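Can an automatic machine take over the routine upkeep of a gravel path and its verges?
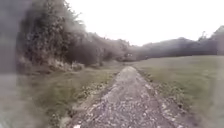
Bovimgate Community Help – Grounds and Outdoor Maintenance Section

Amber Van der Linden
Posted 29 Jul 2024

I am writing on behalf of the Bovimgate site office, which is responsible for a gravel path 500 yards in length. The path runs between a wooded bank on the left and an open grass field on the right, and enters the trees at its far end. The field is kept short. The verge on the woodland side is rougher, with longer tufts, stones and dead leaves mixed together, and the opposite margin also collects stones and leaves.

Upkeep at present is carried out by hand and by one ride-on mower. The regular tasks are as follows:

Mowing the field up to the margin
Trimming the verge on the woodland side
Clearing leaves and fallen twigs from the path
Raking stray gravel back from the grass
Filling low spots and restoring the crown
Cutting back branches that reach over the path

We have been asked to report on whether any of this work could be assigned to an automatic machine within the next budget period. The office has received a brochure for the Jaller robotic mower and has been told by a neighboring site that a tracked machine named the Kondano can sweep and rake. The brochure addresses lawns almost exclusively. It says very little about loose stone, and it does not mention leaf litter at all.

We would be grateful for replies on three points. First, which of the tasks listed can be done today without a person standing beside the machine? Second, is stone in the grass a serious obstacle or a minor one? Third, does the tree cover on one side cause difficulty for machines that depend on satellite positioning? Replies from persons who have operated such equipment on unpaved ground would be of particular use. We do not require advice on paving the path, as that has been considered and declined.

Nwankwo Grounds Services

Our firm maintains paths and open grass for several estates and has operated robotic mowers for four seasons. We also had a Kondano on loan for one month in March. The following remarks are based on that experience and should be read with your own ground in mind.

The field is the most suitable part of the work. Short, even grass with a gentle slope is what these machines were designed for, and a unit such as the Jaller will keep it in good order if it is sent out often. The method differs from that of a ride-on mower. The machine removes a very small amount at each pass and leaves the clippings where they fall. It should not be expected to recover grass that has been left to grow long, so a conventional cut is needed before it is first put to work.

Stone is a serious obstacle. The small pivoting blades fitted to most robotic mowers chip quickly, and a chipped blade tears the grass. There is also the matter of stones being thrown toward persons on the path. We set the working boundary 25 inches inside the edge of the clean grass and accept that the strip beyond it will be trimmed by hand. On your right-hand side that would mean staying clear of the whole margin where stones and leaves have gathered. The edge of such a margin is rarely straight, and it moves whenever gravel is kicked or washed outward, so we inspect the boundary at the start of each season and redraw it where necessary.

The verge beneath the trees should remain manual work. We have tried twice to include ground of this type. On the first occasion the machine stopped repeatedly on tufts and stones. On the second it dug itself a shallow hole while turning. An operator with a string trimmer, a face shield and a rake completed the same ground in less time than we had spent in freeing the mower. A remote-controlled slope mower would cope better, but it requires a trained operator within sight at all times and so does not meet the condition in your first point.

As to sweeping and raking, the Kondano performed adequately on dry leaves over firm, level gravel. It followed a recorded route and moved the leaves to one side. On damp leaves the brush packed the material down, and a portion of the fine gravel was carried off with it. The machine made no distinction between a leaf pile that should go and surface stone that should stay. We had to rake the gravel back afterward – a task the machine was supposed to have spared us. The rake attachment smoothed the top of the surface well enough but it gradually flattened the crown. A path that has lost its crown holds water, and the repair of that fault costs a great deal more than sweeping.

Filling low spots involves judgment about where water is going, how deep the soft material is, and how much new stone to bring. We are not aware of any machine of a suitable size which does this by itself. A compact tractor with a box grader does it very well with a competent person in the seat. The same answer applies to the cutting of branches. Powered pole saws have improved a good deal, but the person holding one still decides which limb is to be removed and where it will fall.

On satellite positioning, your concern is justified. An open field under a clear view of the sky presents no difficulty. Alongside dense trees the position becomes less reliable, and inside the woodland opening at the far end we would expect the machine to stop. Some models use cameras to bridge the gap. Ours did so acceptably in summer and less acceptably in the fall, when the ground changed in appearance from one week to the next. A buried boundary wire avoids the question altogether, although burying wire in stony soil is slow work and it is easily cut by a rake.

For budget purposes, we would advise the office to enter the following. The machine saves mowing hours on the field. It does not save trimming hours. It adds time for blade changes, cleaning and boundary inspection, and it adds a call-out whenever the unit becomes stuck. With us the call-outs were frequent in the first season and have since become occasional. A dry, lockable location for the charging station is also required, and if there is no electrical supply at the field edge, the cost of bringing one there may exceed the price of the mower.

Member 8

A leaf blower would do the path. It is not automatic but it is quick. Keep it on low power or the gravel goes too. I would not spend money on a robot for a dirt path.

Kondano Owners Group, Moderator

The reply from Nwankwo Grounds Services is fair in most respects, but two corrections are offered.

The flattening of the crown is generally a result of running the rake attachment level across the full width. The recommended practice is to record two routes, one on each side of the center line, with the rake angled so that material is drawn inward. Members who do this report that the crown holds for longer. It will not rebuild a crown that has already gone, and we would not wish to suggest otherwise.

With regard to damp leaves, the stiff brush should be exchanged for the soft one and the work postponed until the surface has dried. This does limit the number of useful days in the fall. Over wooded ground with heavy leaf drop, several members have gone back to clearing by hand between October and December and use the machine only in the remaining months.

It should also be noted that the machine is not intended to run without supervision on a path open to walkers. It will stop when a person steps in front of it, but the guidance is that an attendant remain within sight. The office should therefore treat it as equipment that lightens the labor of one worker. Persons considering a purchase are advised to request a trial on their own path, including the section under the trees, and to arrange for that trial after rain.

Amber Van der Linden

Thank you for these replies. The office will recommend a trial of a robotic mower on the field only, with the boundary set back from the stone margin as described. Trimming, leaf clearing and surface repair will remain with the grounds staff. I would still welcome information from any site that has run boundary wire through stony soil, in particular on how deep it was placed and whether it has needed repair.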